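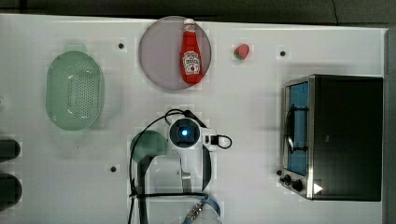

Figure 2. Tabletop cell with colander, plate, bottle and toaster oven. Gripper at lower center.

Section 13. Loss of Grip and Cable Snag Faults

The Vutska controller raises a grip fault when finger position and motor current do not agree for 500 milliseconds. The arm holds its position and the fingers stay powered.

CAUTION: Do not reach under the gripper while a fault is active. A held utensil may drop when the fault is cleared.

1. Press the stop button and wait for the arm status to read HELD.
2. Support the utensil by its handle, then select Release.
3. Check the black cable that loops over the camera housing. It must move freely and must not pass between the finger and the clear frame.
4. Check that the camera connector is fully seated.
5. Move the arm by hand through its full reach – slowly – and watch the cable for pulling at any point.
6. Select Clear Fault, then Home.

Note: Long-handled utensils such as ladles can press the cable against the housing when the wrist turns. Limit wrist speed in the Pondico task file before repeating the task.

If the fault returns after 2 attempts, remove power and tag the cell out of service. Report the fault code to Mehrangiz Heydari, Valtonen Service Desk, Stustville.

Revised Mon 1 April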